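Hiltwood Interiors — Kitchen Door and Cabinet Installation
Pre-Handover Inspection Checklist, Kanham Apartments, Unit 2
Inspector: Rochelle Villanueva
Site lead: Cor Boersma

1. Base cabinets level and fixed to wall — Pass
2. Wall cabinets secured at both brackets — Pass
3. Door gaps even — Fail. Left door of the 600 mm sink base rubs at the top. Adjust hinge and recheck.
4. Painted faces free of chips and runs — Pass, with comment. Light scuff on the inside of the pantry door; touch up before handover.
5. Drawer runners and soft-close — Pass
6. Filler panel, 590 mm — Not fitted. Delivery expected in April.

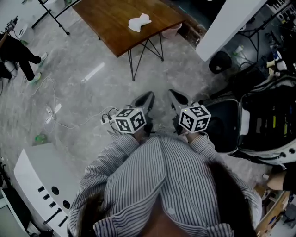 Power strip and white cables on gray marbled floor.

7. Walkways clear of cords and packaging — Recheck at handover. Cords shall be routed along the wall wherever work allows.
8. Anti-tip strap on tall unit — Pass. Pull test completed by B. Eberhard.
9. Dust sheets and offcuts removed — Open

Items 3, 6 and 9 must be closed before the unit is released to the client. Send signed copies to Mwanaisha Mollel.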